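Meesuk: two-arm control and perception tooling

Meesuk is the software we use to run a pair of arms on bench tasks that involve cables and small boards. It covers camera calibration, grasp planning for thin wires, arm-to-arm timing and logging. It runs on the RB-Y1 and has not been tried on anything else. Maintained by Malachy Keogh at Ikitico. Last edited 05/11/2021.

Packages

meesuk_calib – wrist and head camera calibration
meesuk_wire – wire segmentation and grasp candidates
meesuk_plan – two-arm planner with a shared collision model
meesuk_log – recording, replay and export

Calibration

Run meesuk_calib before the first session of the day and again if a wrist bracket has been touched. The tool moves each wrist camera through 33 poses and solves for the camera-to-flange transform. In several of those poses the wrist camera looks back at the robot's own torso and head, with the open fingers in view. The body mask is built from these poses and is written to masks/self.npz.
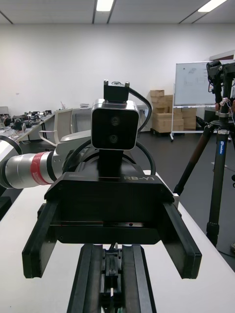 Éabha Hanrahan wrote back after the last release that the self mask should also take in the neck cable, as the depth filter on her branch kept treating it as an obstacle and the planner refused moves near the head. Her patch is merged. To get the old behavior, set mask_cables to false.

Room lights affect the result. If the solver reports a residual over the limit in calib.yaml, lower the exposure and run it again. Do not raise the limit.

Planning

The planner treats the two arms as one system with a minimum distance between grippers. The default is 6 cm, which is too wide for work over a small board, so the board profile drops it to 3 cm and also lowers the speed cap. Each gripper has its own state and can be open while the other is closed. The board, tray and container go into the collision model as a single block. Wires are left out of it. 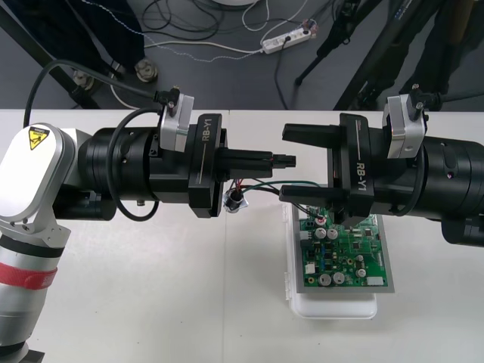

Board profile, fixed camera: left gripper closed, right gripper open over the board.

Wire grasping

meesuk_wire takes the fixed camera view and returns grasp candidates ranked by clearance. It works on color first, then on shape. Red and green wires segment well against a white table. Black wires are harder when a gripper is close behind them – raise min_contrast if you get candidates on the fingers themselves. A bundle is treated as one object unless split_bundle is set.

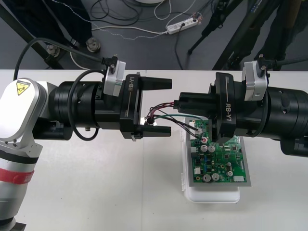

Can I run the wire package without the planner?
It works alone and publishes candidates on its own topic, but you will need to do your own collision checks.

Logs

meesuk_log writes one folder per session with camera streams, joint states and gripper commands. Export to the Plestton format with the export script. Logs older than version 7 need to be converted first.

Known problems

Replay drifts if the two fixed camera streams start at different times.
The planner sometimes picks a long path around the wrist cables.
Support for the Trukumthorpe force sensor is planned for December.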